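Rinditz open day leaves the hard questions for later
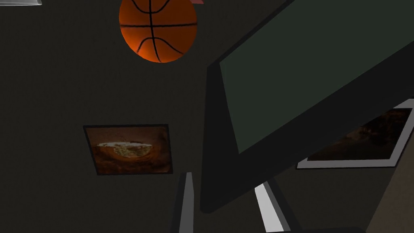 Polbridge's open day on Friday drew 27 visitors, who were told that its household robot learns faster in simulation than in any real home. Perhaps so. The rooms it practises in are dim places with a basketball, framed pictures and a big dark panel, and the gripper had nothing between its fingers. Staff spoke of 32 such rooms.

Asked how the skills carry over to a real kitchen, they pointed to a trial in Nolmont, due in December – no results yet. Tickets cost £20.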